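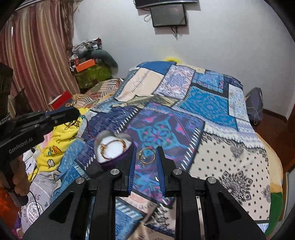
Nikariの把持候補マスクを書き直した。Nikariは手持ちグリッパーの映像から「いま指のあいだに何があるか」をフレームごとに出す後処理ツールで、出力は画像座標のマスクと、左右の指先の位置、それに信頼度だけである。箱や布のような大きいものではあまり困らないのだが、細い金属になると急に怪しくなる。キルトの上に置いた指輪はその典型で、開いた二本の指のちょうど中間にあるのに、旧版はこれを布の模様の一部として捨てていた。同じ金色でも、白いハート形の上に掛かったブレスレットのほうは拾う。背景が無地かどうかだけで結果が変わっていたことになる。

旧版の処理は単純だった。まず指のパッドを色で見つけ、その内側を関心領域にする。領域の中でエッジを取り、閉じた輪郭を候補にし、面積の小さいものを落とす。無地の机で作った頃はこれで足りていた。柄物の布を敷くと、菱形や花の輪郭が全部候補になる。面積の下限を上げれば模様は減るが、指輪も一緒に消える。下限を下げると、今度は布の幾何学模様が把持候補として並ぶ。しきい値をどこに置いても両立しないので、しばらく触るのをやめていた。

今回変えたのは、輪郭を1枚の画像だけで判定しないようにした点である。手持ちなのでカメラは常に少し動く。布の模様は平面に乗っているから、布の面をホモグラフィで位置合わせすると前後のフレームとよく重なる。厚みのあるものは、布に寝かせてあってもわずかにずれる。このずれを前後9フレーム分ためて、ためた量で候補を並べ直す。考え方としては平面と視差の分離で、特に新しいことはしていない。

実装で時間がかかったのは位置合わせのほうだった。ベッドは平らではない。キルトは波打っているし、縁のほうは下に落ちている。画面全体で一つのホモグラフィを当てると、手前は合っても奥が合わない。そこで指のあいだの領域とその周囲だけを使い、特徴点もそこから選ぶようにした。柄が細かいことが、ここでは逆に助けになる。無地のシーツでは特徴点が足りず、推定が不安定になった。以前は邪魔だと思っていた模様を、位置合わせの手がかりとして使う形になった。

もう一つ、指そのものを除外しなければならない。グリッパーの指はカメラに対して決まった動きしかしないので、画面の中ではほとんど同じ場所にいる。これを特徴点に入れると、RANSACが指のほうを「動かない面」として選んでしまうことがある。最初の版ではこれが起きていて、推定した動きがゼロに張り付き、布の模様が全部「立体物」になった。原因がわかるまで日曜の午後をまるごと使った。いまは開度の値から指の輪郭を描いたマスクを作り、外側に12ピクセル膨らませてから除外している。膨らませる量を減らすと、黒いリンクの縁から特徴点が漏れる。増やすと、肝心の指先まわりの布が残らない。

開度の値は映像と別の系列で記録されているので、時刻も合わせる必要がある。ここはCosumの同期関数をそのまま呼んだ。Cosumは自分で書いた小さなライブラリで、時刻つきの系列を線形補間して揃えるだけのものだ。指を速く閉じる区間では、1フレームずれただけで指のマスクが実際の指から外れる。補間の前に、パッドの見かけの間隔と開度の相関を取って、固定のオフセットを推定する処理を足した。記録ごとに一度だけ計算すればよいので、処理時間への影響は小さい。

評価には、手で印をつけた3101フレームを使った。旧版と新版に同じ入力を与え、指のあいだに対象があるフレームで、候補の先頭が正しいかどうかだけを見る。マスクの輪郭の正確さは見ていない。大きいものについては、両者の結果はほぼ変わらなかった。差が出たのは細いものと平たいものである。指輪は、カメラがある程度横に動いている区間なら安定して先頭に来るようになった。カメラが止まっている区間では、視差がないので旧版と同じように迷う。
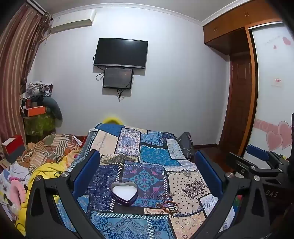

深度センサーを付けたほうが早いのでは、という返信がTrenwoodの掲示板についた。布からの高さがそのまま測れるなら位置合わせもRANSACも要らず、指の除外も距離で切れば済むはずだ、という趣旨だった。対象が細くても、近距離向けのものならそれなりに写るのではないか、とも書いてあった。

もっともな意見で、これから記録を取るなら自分も検討する。ただ、Nikariの入力はすでに撮ってある映像で、深度はない。それに、手元で以前試した範囲では、光沢のある細い金属は深度画像で穴になりやすかった。指輪やチェーンは、まさにその条件に入る。穴になること自体を手がかりにする方法も考えられるが、布の皺の影でも穴は出るので、結局は別の判定が要る。返信には、深度つきの記録が手に入ったら比較すると書いておいた。

別の課題として、紐状のものが残っている。茶色っぽい紐のブレスレットが輪になっていて、その上に小さな玉のついた細い鎖のようなものがある、といった場合、旧版も新版も一つの塊として出す。把持の候補としてはそれでも使えるが、どちらをつまもうとしているのかは区別できない。布のパネルの境目にかかっていると、境目の線まで塊に吸い込まれることがある。黒い帯や白い縫い目の模様は細長く、紐と形が似ているので、視差の量が小さいときに負けてしまう。

これには、輪郭を塊のまま扱わず、中心線に落としてから線分ごとに視差を評価する方法を試している。線分が短いと視差の推定がばらつくので、隣どうしをつないで平滑化する。まだ枝分かれの処理が雑で、重なったところで線が入れ替わる。動くものができたら、Liangというブランチに置くつもりでいる。名前に意味はなく、ブランチ名の一覧から空いているものを取った。

ハート形のケースのように蓋や縁があるものについては、縁と中の面が別々の高さになる。白い面は模様がなく、特徴点が出ないため、視差がほとんど計算できない。いまのところ、縁の視差を内側に広げて埋めている。白い面の上に何か載っているときは、載っているもののほうに視差がつくので、それを優先する。この規則は場当たりで、縁が高くて中が深い容器では間違えるだろうと思う。評価用のフレームにそういう容器が入っていないため、確かめられていない。

画面の中に二つ目のグリッパーが入ってくる場合も、まだ半分しか対応していない。自分の指は開度から描けるが、もう一方の指の位置は、こちらの映像からはわからない。現状では青いパッドの色で大まかに見つけ、その周囲を除外している。キルトの側にも青や紺のパネルがあるので、色だけだと布まで削る。形の条件として、溝のような細かい横線があるかどうかを足したところ、削りすぎは減った。ただし、ぼけているフレームでは横線が見えず、条件が効かない。両方の記録があるなら、もう一方の開度と姿勢を投影するのが正しい。そのためには二つのカメラの相対姿勢が要るので、後回しにしている。

設定ファイルの書式は変えていない。増えたキーは、位置合わせに使う窓の長さと、指マスクの膨張量の2つである。どちらも省略すると今回の値になる。古い設定のまま動かすと新版の処理が使われるので、以前の結果と比べたいときは旧版を別の環境に残しておいたほうがよい。キャッシュは互換性がなく、最初の実行で作り直しになる。

可視化の画面も少し直した。候補の輪郭を視差の量で色分けし、位置合わせに使った特徴点を小さく重ねて出す。指に点が乗っていれば除外に失敗しているとすぐわかる。数値のログだけで追っていたときより、明らかに原因を見つけやすい。色は青を避けて黄色から赤にした。最初は青で描いていて、パッドと布に紛れてまったく見えなかった。

次は、カメラが止まっている区間の扱いを直す。前の区間で先頭だった候補を追跡して引き継ぐだけでも、かなり埋まるはずである。追跡が外れたときに信頼度をどう下げるかを決めていないので、12月はそこから始める。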